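Search this site
Enter keywords Go

Visit to Clanelov, 6th January

Five of us went over to Clanelov on Wednesday to see how they collect hand demonstrations. Verena Auer met us at the door and had us in the work room by 11.

Clanelov doesn't record in a lab. They set up in ordinary rooms with ordinary clutter, and the person showing the task holds a gripper in each hand. No arm is attached. The camera on the gripper records what the fingers do, and the robot side comes later, at the Cullen site, which we didn't see.

The task that day was sorting fruit and tomatoes on and off a plate. Lourenço Peixoto was demonstrating. A session lasts 60 minutes with a 7 minute break. He told us small tomatoes are harder than big fruit, mostly on account of the stems. Failed grasps are kept and tagged. 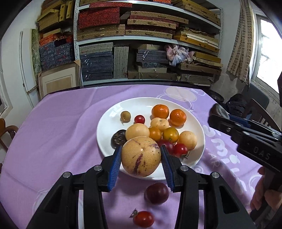 Fingers open on either side of the pepino, second gripper at right.

Érica Portela asked about bruising. Verena said the fruit gets replaced when it goes soft and that they have no good measure for squeeze yet. Youssra Ouazzani had a turn and found the grippers heavier than she expected. By her third try she was moving much more slowly, and Lourenço said slow was fine.

We left after lunch. The next visit is to Vostance in May. Names to Kaiwen Shen, please.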